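Library > Radio and broadcasting > Community stations > Radio Weltivik

Radio Weltivik

Radio Weltivik is a listener-supported community station on the AM band at 1464 kHz, and I've been writing and rewriting its entry for longer than I care to admit. I presented the Sunday-style easy listening hour there for years (it was on whenever they could fit it in, really), so take this as an encyclopedia article by somebody who still has a key to the building.

Origins

The station grew out of a hospital radio service in Gostov, the old mill neighbourhood on the north side of the harbour. Ye-rin Baek and Aslak Isaksson ran that service from a linen cupboard, and when the hospital moved they kept the turntables and applied for a community licence. It took them two goes. The first application was knocked back over the mast height, and Aslak still has the letter, framed, in the hall!

The first proper broadcast went out one January morning and opened with weather, tides and a piano record that skipped. Ye-rin talked over the skip until it sorted itself out, and older listeners still bring it up.

Programs

The schedule is a patchwork, and I love it for that. Breakfast is local news and ferry times. Late mornings go to language programs: Thai with Yaowalak Nuchit, Korean with Gyu-bin Noh, and a Northern Sámi half-hour whenever Aslak's cousin is in town. Afternoons are mostly music. Evenings belong to whoever has finished the training course, which runs for 20 hours and includes one very dull session on defamation (do pay attention in that one, though).

The best-known program is Kitchen Table, a talkback hour about food, neighbours and minor grievances. Yaowalak started it as a fill-in when a football commentary fell over, and it's been on ever since.

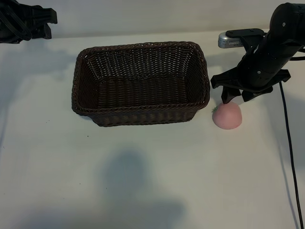

She never screens callers for topic, only for language, so an hour on pickling limes can end up on parking outside the library. I once listened to 40 minutes on whether you can freeze cheese. I rang in myself near the end.

Transmitter and studios

Jong-dae Gil has looked after the engineering from the start. The transmitter is a second-hand Benavides, bought from a station that was closing down, and it sits in a shed on the Sirinent road with a 60-metre mast behind it. After dark the signal carries a lot further than it should, and Jong-dae has a drawer of reception reports from fishing boats.

There are two studios. Studio A has the good desk and no window. Studio B has a lovely view of the harbour and a hum that comes and goes, which Jong-dae blames on the lift next door. I've always preferred B.

Funding

Money comes from memberships, a bit of sponsorship and the on-air appeal each January. Sponsors get their name read out before and after a program, and they don't get a say in what goes in the middle. Ye-rin had a terrible time explaining this to a carpet shop.

See also: Hospital radio; Medium wave; Talkback programs

Last revised November 29, 2023

Contact the editors | Copyright the contributors | Back to top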